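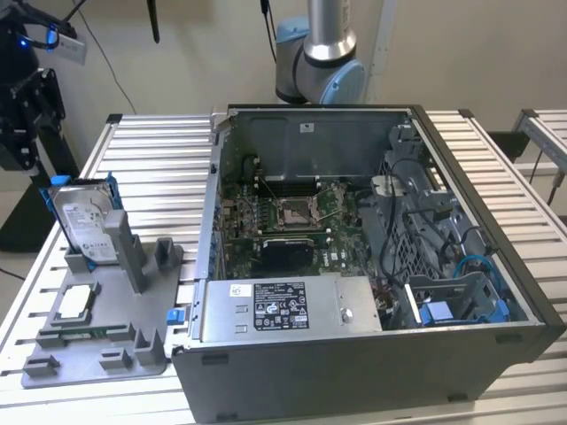
*Célula de montaje con la torre abierta sobre la mesa de aluminio y el útil portapiezas a su izquierda.*

# Reseña técnica: guía de buenas prácticas Trevaskis para células de montaje de equipos informáticos

La guía Trevaskis se dirige a centros de formación y talleres que emplean brazos industriales en tareas de montaje de ordenadores de sobremesa: colocación del procesador, inserción de módulos de memoria e instalación de discos en su soporte. El Área de Automatización del Instituto Grudow la ha aplicado durante un trimestre en su célula docente, con el fin de valorar su adopción como norma interna. La presente reseña recoge el resultado de dicha valoración, coordinada por Nataša Janevski.

## Contenido y presentación

El documento consta de 200 páginas y se distribuye en dos volúmenes. El primero contiene las reglas de disposición de la célula, manipulación de componentes y registro de incidencias. El segundo reúne las fichas de comprobación, que pueden fotocopiarse. La licencia Student, válida para centros docentes, tiene un precio de 492 euros e incluye las revisiones que se publiquen durante el curso.

La redacción es clara y las remisiones internas funcionan bien. No puede decirse lo mismo del índice analítico, que omite términos tan habituales como «caddy» o «zócalo» y obliga a recorrer el capítulo completo para localizar una regla concreta.

## Disposición de las piezas

El capítulo dedicado a los útiles es, a juicio de esta Área, el más aprovechable. La guía exige que cada componente tenga una posición única y que la forma del alojamiento impida depositarlo en otra. El útil gris impreso en 3D de nuestra célula se ajusta a ese criterio: el procesador ocupa un hueco rebajado, el módulo de memoria una ranura estrecha y el disco de 3,5 pulgadas permanece de pie, en su caddy azul, entre postes altos.

Se recomienda asimismo que el útil y la caja mantengan una referencia mecánica común. La guía admite topes, pasadores o pinzas, pero no fija tolerancias para ninguno de ellos. Un centro sin experiencia previa necesitará determinarlas por su cuenta, y convendría que una próxima revisión ofreciera al menos valores orientativos para cajas de chapa, cuyas dimensiones varían de un fabricante a otro.

## Manipulación del procesador y del zócalo

Las reglas relativas al zócalo son estrictas. Con la palanca levantada y los contactos al descubierto, como aparece en la fotografía inicial, ningún elemento ajeno a la operación debe pasar por encima de la placa base. El programa ha de prever una trayectoria de aproximación lateral y un descenso vertical a velocidad reducida. El operador comprobará visualmente la orientación del procesador antes de autorizar el ciclo.

El Área considera acertada esta exigencia y la ha incorporado sin cambios. Se echa en falta, no obstante, una indicación sobre el tiempo máximo que el zócalo puede permanecer abierto entre dos ciclos. En nuestras prácticas se ha resuelto con una norma propia: si la sesión se interrumpe, el zócalo se cubre.

## Cableado en el interior de la caja

El tratamiento del cableado resulta insuficiente. La guía le dedica una sola página, en la que se limita a pedir que los cables queden «fuera del volumen de trabajo». Tal condición es fácil de cumplir en una caja vacía, pero no en una torre con cables negros que cruzan la jaula de discos y un cable SATA azul que forma un bucle junto a su parte inferior. Se propone añadir una ficha específica que obligue a identificar cada cable, indicar su recorrido y señalar los puntos de sujeción admitidos.

## Seguridad de las personas

Las disposiciones sobre acceso, parada y rearme están redactadas con prudencia. La guía recuerda que no sustituye a la evaluación de riesgos de la instalación ni a la normativa aplicable, y distingue con precisión entre el modo de aprendizaje y el modo automático. La ficha de inicio de turno se cumplimenta con rapidez y ha sido bien recibida por el profesorado.

## Comparación con el manual Binda

El centro utilizaba hasta ahora el manual Binda, más breve y más económico. Este conserva ventaja en materia de mantenimiento, apartado que Trevaskis apenas desarrolla. En cambio, carece de fichas de comprobación y no contempla el trabajo sobre componentes delicados.

## Valoración

Se informa favorablemente la adopción de la guía Trevaskis, con dos reservas: la ampliación del apartado de cableado y la corrección del índice. Entretanto, el capítulo de mantenimiento del manual Binda seguirá en vigor. Las observaciones del profesorado se remitirán por escrito a la coordinación antes de la revisión interna prevista para agosto.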